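Collecting by hand in Lultevthorpe

26 Jun 2025

The workshop is on the upper floor of a former print shop in Lultevthorpe, and I was asked to leave my shoes at the door. The Arklow group has worked in these rooms since November. There are four people in the group, and for most of the day only two of them are collecting. The person I came to meet leads the collecting. She agreed to speak with me on the condition that I would write about the work and leave her name out, and I have respected this.

I began with a simple question: what does she do all day? She thought for a while before she answered.

"I pick up things and I put them down again," she said. "Then I move them a little and I do it again. My mother asks me this also, and I give her the same answer."

The examples go to a learning system which the group calls Derkov. It receives short recordings of a person doing a task with a gripper held in the hand, and from these it must learn what a robot arm should do when it meets a similar task. The tasks are ordinary ones, such as putting an object into a bin or moving a soft thing from one side of a table to the other. I had expected that the difficult part would be the training. She did not agree with me.

"The training is slow, but the computer does it and I can go home. The difficult part is to decide what is a good example. If I am too quick, the system learns to be quick and careless. If I am too careful, it learns to stop in front of everything. It copies my hesitation. We saw this in the first version, it waited over every object like a person who has forgotten something."

Her colleagues and she now follow a written plan, which they named Duan. For each task they record 64 examples, and after every nine they must change the arrangement of the objects. I asked why nine. She laughed and said that it had been ten, until they noticed that everybody was tired at the tenth and did it badly.

We spoke for some time about mistakes. In the beginning the group deleted every recording in which an object was dropped. Now they keep those where the person picks it up again. "If you show only perfect work, the robot does not know what to do after the first problem," she told me. "But you must not drop it on purpose. This looks false, and I think it is also false for the machine."
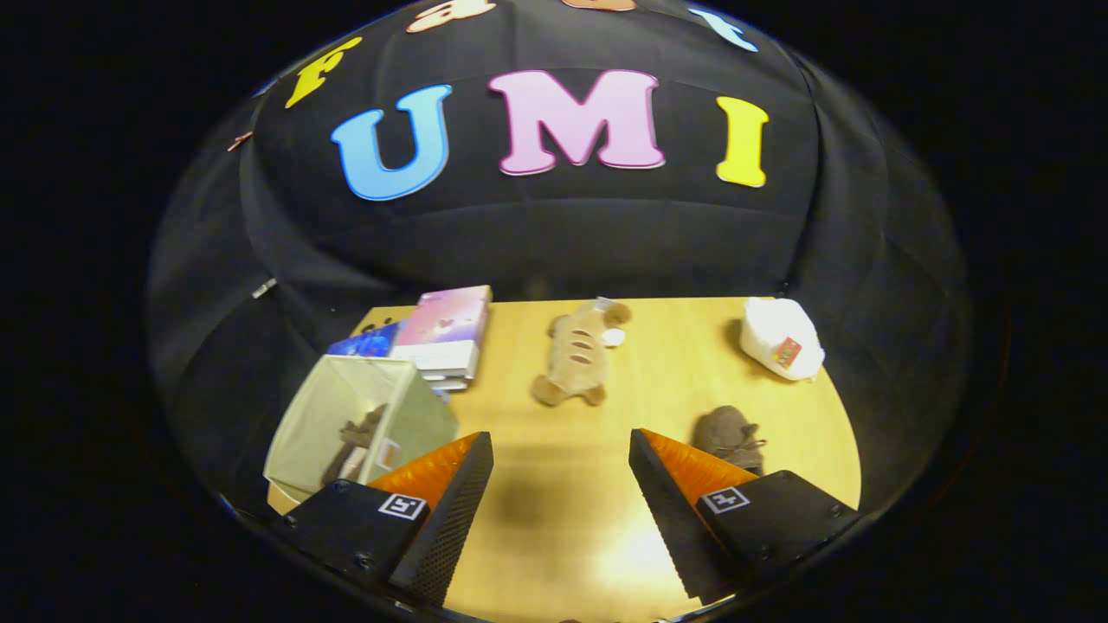 Soft objects are the subject she likes best to discuss, and she had the most to say about them. A hard box has one shape, she explained, and you can choose where to hold it. With a plush toy you choose a place and the toy changes under your fingers. The tan one in the middle of the table, the one like a loaf with darker marks on its back, can be held across the body, but then the two short feet point somewhere new each time. She prefers to go in with the fingers wide open and close them late.

I asked if she gets bored. "Of the table, yes. Of the hands, no. Each of us has a different way to come to an object. I can watch a recording without a name on it and tell you who made it."

She hopes this will become harder to tell. In the coming months the group wants to bring in people who have never held the gripper, because their own habits are by now too similar. The first of them will get a short explanation and no correction at all during the first recordings. She is a little nervous about this, she admitted, as she finds it hard to watch and stay silent.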